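4.2 Soft words, and what people do with them

Back to the word lists. The Trivura interviews gave us 1,640 entries after cleaning, an entry being one word or short phrase used for how a surface feels or looks as if it would feel. Spelling variants merged (furry/furrey), repeats by the same speaker within a turn dropped. Swearing kept.

First thing to say is that "soft" does far too much work. It was used for cushions, for worn cotton, for a tabletop with a dull varnish, once for a smell. Speakers knew it too. They would say "soft" and then correct it, often in the same breath – "soft, well, not soft, sort of dry". The correction is the useful part. We coded it seperately from the first word and it is the correction, and only that, which goes into the grouping below.

Two groups held up. One is give: squashy, springy, saggy, dead. The other is nap: fuzzy, bobbly, brushed, peachy, bald. Words in the give group nearly always came with a hand movement, pressing down with the flat of the fingers. Words in the nap group came with a sideways stroke, or with none at all. No hand movement recorded for the phone interviews, obviously, so those are left out of this comparison.

"Dead" needs a note. In upholstery it means padding that does not come back. Home sewers at the Prorkby sessions did not use it like that and a few were puzzled by it. For them dead was a colour word, a flat black or a flat brown with no shine. Same word, different group, and it had already been coded under give for everyone before we noticed. Recoded in May. Totals in the appendix are the later ones.

Matt is odd as well. A looking word on paper. But it turned up next to nap words far more than next to shiny, dull or pale, and when asked what they meant several speakers said you could tell it would drag a bit under your finger. Prasert Limsakul, reading the transcripts without the codes, put matt with fuzzy every time. We had it under colour. Left under colour for now, with a flag.

Then the question of seeing and touching. Earlier work on trade vocabulary (see section 2) tends to hand people samples. We did both: 40 speakers handled swatches, then later named what they saw in prints with nothing to touch. Lists got shorter without the swatch. Give words fell away almost completely, which you would expect, you can't press a print. Nap words stayed. What came in to replace the give words was comparison – like felt, like foam, like the inside of a glasses case. Speakers from the Gosling workshop did this least. They had trade names to hand and used them, sometimes for things that plainly were not that material, and did not hedge.

Outline seems to matter here more than we allowed for. Where an edge looks a bit fibrous people say felt and stop there. Where the edge is clean but the surface is dull they go back and forth, rubber, slate, painted wood. We have no measure of edge in the coding and it is too late to add one, so take it as an impression. Figure 2 has a dark surface of the doubtful sort, where the eye offers both felt and foam.

Figure 2. Matt black, slightly fuzzy surfaces, with a lighter grey strip along each inner face.
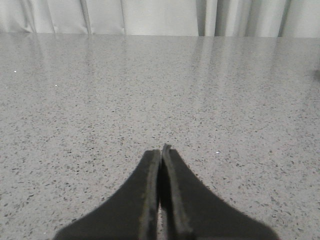
Buppha Meesuk disagreed with the split when she read the draft, and wrote in the margin that felt and foam should never have been put in one list, as felt is a nap word and foam is a give word and speakers who say "like foam" are guessing at the squash. Fair. It would move the comparisons back into the two groups and the loss of give words would look smaller than we make it. We tried it on the Rimodel transcripts only. The drop is still there but not as steep.

Not done for the rest. The problem is "like suede" and "like a peach", which go either way depending on who is talking, and the recordings don't always let you tell. Until that is sorted the comparisons stay as thier own class and table 3 should be read with that in mind. Age and trade effects next.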